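Pre-show check, Prusik studio theater, 2019-12-20
Checked by Zainab Omoregie, stage manager. Comments go under the item they belong to.

**House**

- [x] Aisle lights on, all rows
- [x] Exit signs lit
- [x] Fire doors open from inside
- [ ] Seat numbers readable. *Row F still has two missing. Kazuhiro has the spares.*

**Stage**

- [x] Trapdoor bolted and taped
- [x] Stair unit braced
- [ ] Glow tape on upstage edge. *Worn at left. Replace before the half.*

The stair unit moved during the Act Two fight last night. Chun-hung added a second stage weight and I walked it myself. No movement now, but check it again at intermission.

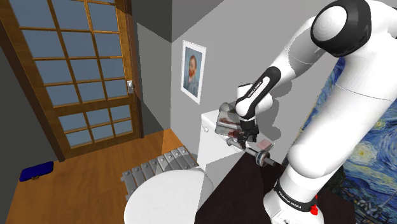

The cast should still use the rail on the way down. Asuka will remind them at fight call.

**Lighting and props**

- [x] Safety cables on all hung lights
- [x] Haze machine filled
- [x] Prop knives counted in and locked up
- [ ] Extinguisher, prompt side. *Tag runs out in March. Service booked.*

House limit is 100. No standing places.

Open items to Kumiko Kawaguchi 30 minutes before doors.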